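**Progress report to the Prorneck Fund: safe working rules for small robot arms in shared rooms**

Prepared by Gwilym Wogan, with notes from Silvana Trindade and Efa Pritchard. For Meirion Cadwaladr.

You asked for a short report on where the rules stand, what has been spent and whether we still believe in the approach. The first two are easy. On the third I have doubts, and Efa has asked me to make clear that she doesn't share all of them.

## Where we are

The draft rulebook, which we have been calling Orna for want of anything better, has 13 rules. When we applied for the grant we expected a longer document. Several of the rules we meant to write came down to "be sensible", and I cut them, because a rule that can't be checked only makes the list longer.

What remains deals with five matters: the area the arm can reach, who may be inside it and when, how cables are led away from the table, what has to be written down after a stop, and how a change to the gripper or its mounting is signed off.

Two partner sites have worked to the draft: ours, and the Negash workshop in Lisville. Torben Dreßler runs the daily checks there and has been a better critic of the draft than either of our paid reviewers.

## What we did in this period

- Logged 300 supervised sessions across both sites, all of them simple pick and place work with small blocks.
- Rewrote Rule 4 (people in the reach area) twice.
- Dropped the old Rule 9, on warning signs.
- Trained the people who run sessions at Lisville. Silvana did this in person.
- Started a shared stop log, in place of the two separate ones.

The review of grippers with printed parts is late. More on that below.

## Do the rules make any difference?

I don't know, and I'd be wary of anyone who told you they did.

The application said we would "show a reduction in unsafe events". We have a count of reported stops from before the rules and a count from after, and I am not going to put them in a chart. Before Orna, people wrote down a stop if it annoyed them. Now they have to write down every one. The number went up at both sites, as it was bound to, and it tells you a good deal about paperwork and very little about safety. If the number falls next year, that may only mean people have grown tired of filling in the form.

Efa's view is that the log is worth having whatever the totals do, because for the first time we can read what people were doing when they pressed the button. I agree with that much. Reading the entries in full has taught me more than any of the totals. A fair share of the stops were pressed by someone who wanted to straighten the cloth or move a block and didn't trust the pause function. I wouldn't have guessed that, and it led straight to the second rewrite of Rule 4.

## Rule 4, again

The first version said that no one should reach over the table while the arm has power. It was clear and short, and people ignored it. Resetting the blocks takes a few seconds, and a full power-down and restart takes far longer. Over a morning's work the difference is large enough that everyone broke the rule, including me.

The second version allowed reaching in when the arm was "paused". Torben objected that on his machine a pause from the screen and a pause from the hand-held button are different things, and only one of them holds if the program is restarted from another desk. He was right and we should have caught it.

The current wording reads:

> **Rule 4.** Before any part of your body enters the reach area, stop the arm with the hand-held button and keep the button in your hand. Do not rely on a pause set from a screen. If you need both hands, power the arm down.

It is clumsier. So far it is also being followed at Lisville, according to Torben. At our own site I would say it is mostly followed, and I'd rather you heard that from me.

## Cables and clutter

Rule 7 asks for cables to be tied and led away from the working side of the table. Rule 8 asks for a clear walkway and for chairs and stools to be kept out of reach of the arm. Both are ordinary housekeeping and both are the ones we fail most often on spot checks. These rooms are used for several things at once, furniture drifts, and boxes arrive and stay.

Silvana wants Rule 8 to come with a line taped on the floor. I am lukewarm. We have tape on the floor already from two earlier projects and people walk over it without a thought. She will try it at Lisville first, and if Torben tells us in three months that chairs stay behind the line, I'll give way.

## Printed brackets

Rule 11 says that any bracket, adapter or finger between the arm and the load must be signed off by a second person before use. For bought parts this is simple. For 3D-printed parts it has turned into an argument.

The question is how long a printed bracket can be trusted. We asked for advice from three people and were given three answers. One said to replace at 2000 cycles, one said 3000, and the third said that a cycle count was meaningless without knowing the load, the plastic and the print settings. I think the third was right, but it leaves us with nothing to print in a rulebook.

For now the draft asks for a look at the bracket and its screws at the start of each session, and replacement at 2000 cycles. I picked the lower figure out of caution, with no test behind it, and the draft says as much in a footnote. If the Fund would like a better basis we would need bench time that isn't in the present budget. I am not asking for it here. I'd want to be sure first that bracket failure is a real risk at the loads we use, and our log has no entry that shows it.

## Published standards

Your last letter asked why we don't simply adopt an existing standard. We do point to the published ones, and nothing in Orna is meant to replace them. Our trouble is that the people running sessions at a bench don't read them. They are long, they cost money, and they are written for those who build and install machines. What we have is closer to a page on the wall.

The danger is that a page on the wall becomes an excuse to skip the risk assessment. I have seen this happen once already, at a site which isn't part of the project but had got hold of the draft. The front page now says that Orna is no use without an assessment of the room and the machine it is to be used with. I expect that sentence to be skipped too.

## Money

Spending is under plan. The underspend is nearly all travel, as Silvana combined two Lisville visits into one. We have paid both outside reviewers. I don't plan to hire a third, given what we got for the first two. Efa has the detailed sheet and will send it separately.

## Next period

1. Finish the review of printed parts, or drop it and say so.
2. Run Rule 4 unchanged at both sites, with no further rewriting until there's enough in the log to justify it.
3. Floor tape trial at Lisville (Silvana, Torben).
4. Have someone outside the project read all the stop entries cold and tell us what they see.
5. Decide whether the rulebook is fit to be shared openly. My present answer is no, Efa's is yes.

If you only have time to discuss one of these, please make it the fifth. Two other groups have asked for copies and we have put them off for now. Torben would send it out tomorrow with "draft" across every page. I would want at least one more site first, preferably one that doesn't like us much.

The photograph at the end goes with the section on cables and clutter, and shows the arm over the green cloth with two of the wooden blocks set out.

Gwilym Wogan
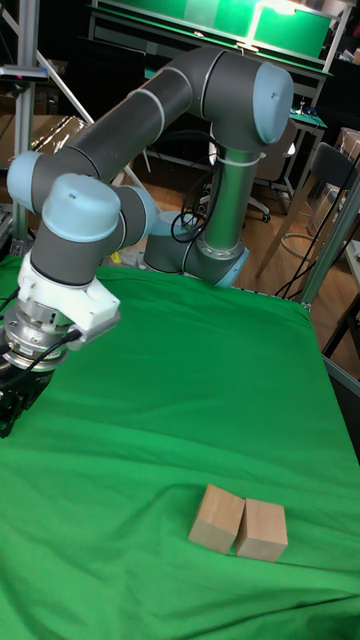

*Lisville, January*

Copies to Efa Pritchard, Silvana Trindade and Torben Dreßler. Comments on the draft rules should go to Efa, with the rule number in the subject line.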